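Search this site
Search

Clearing Off the Round Table

12/5/20

The round table has been the place where things get put down since we moved to Cosgrove in November. It sits between the kitchen and the back door, so everything that comes into the house passes it. Mail, keys, batteries, a bag of screws for a shelf I still haven't hung. By Thanksgiving we were eating on the couch.

I decided to clear it this morning and write down what I did, mostly so I can look back when it fills up again. The apartment is 1,325 square feet, which is bigger than our last one, and somehow there is less room to put things. The last place had a hall closet. This one has a hall.

What was on it

Paper, for the most part. I went through it standing up, with the recycling bin next to my foot. Two grocery flyers, the manual for the Trakard label maker, a water bill I had already paid, and a thick stack of worksheets from Delwyn Faulkner. Delwyn is my neighbor and is going back to school for her teaching certificate. She does her practice problems at my table because her own has a sewing machine on it. She writes on whatever paper is nearest, and for the last few weeks that has been a pack of pink sheets.

I asked her by text if I could throw them out. She said keep the ones with algebra, toss the rest. I can't always tell which is which, so I kept most of them.

The flat ones went in a folder. One page had "ab +" on it and a line further along with "= 1/2 ab", which seemed like algebra to me, so I rolled it up and stood it inside a clear plastic cup. It fits well. The paper comes up almost to the rim and you can read parts of it from above without taking it out, so she can find it when she comes by. 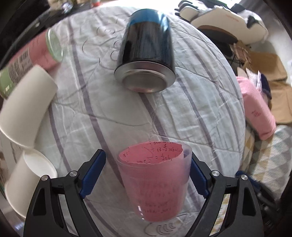 The cloth

I left the tablecloth on. It's the white and pale gray one with the long purple stripes and the thin line drawings, from a Polia sale a few years ago. It needs ironing and I didn't iron it. I shook it out over the back steps and put it back with the creases where they were. I thought about turning it a quarter so the worn part would face the wall, but on a round table you have to turn the chairs too and I had already pushed them in.

There is a coffee ring that doesn't come out. I have tried dish soap and baking soda. It has been through the wash at 60 minutes on heavy and it's still there, so I've quit trying.

What gets to stay

The rule I settled on is that a thing can stay on the table if someone used it this week. That let in the big dark can, the cup, and the salt. The can used to live on the counter by the stove, and I like it better here – it gives the table some weight in the middle and stops people from sliding a laptop across.

Everything else got moved. The screws went in the drawer with the batteries. The puzzle went back on top of the bookcase. It has 3,000 pieces and we opened it in a moment of optimism, then sorted out the edge pieces and stopped. I taped the bag of edges to the inside of the lid so they don't get mixed in again.

The whole job took roughly 2 hours, and a good part of that was reading old mail. I also found the receipt for the Sturomum lamp, so I can finally send back the one with the bad switch. The box for it is in the car.

Next is the shelf. I need a longer drill bit for that wall – it's plaster, and the one I have stops short. Delwyn says she has one under the sewing machine somewhere and will bring it over when she picks up her papers.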